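# resinthorpe-recipes

My family's recipe cards, typed up as plain text so I can search them. That's the whole project! 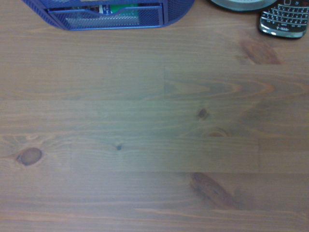 *My kind of wood grain, all honey and amber.*

## What's in it

There are 858 recipes right now, one per file, plus an index called `trosine.csv` (named after my grandmother's soup, long story). Most came out of two shoeboxes, and the rest are from the backs of envelopes. Each file has a title, ingredients, steps and a `who` line if I know who wrote the card.

I kept the original spelling, so you'll run into "tumeric" and at least one "brocoly bake". If a card only said "bake till done" then that's what you get (sorry, I'm not guessing oven times for my great-aunt).

## Using it

Grab the folder and search it with whatever you like. I mostly do this:

 grep -il rhubarb cards/*.txt

Amounts are in cups and spoons. Bendik Midtbø sent me a little script that turns them into grams, and it's in `tools/`. It works great on flour and sugar and gets very confused by "a knob of butter".

## Known problems

- 13 cards have no title, so they're `untitled-01` and up
- the Plamside pickles show up twice with different vinegar, and I don't know which one is right
- February's batch still needs a second read

Cook from it, copy it, change it, just keep the `who` lines in please.

**Recent**

- Pie crusts, sorted
- Plamside pickles, both versions
- Grams script, second try

**Comments**

**xue:** Made the rhubarb bars twice already. Do you chill the dough?

**plumjar:** Go with the cider vinegar pickles!!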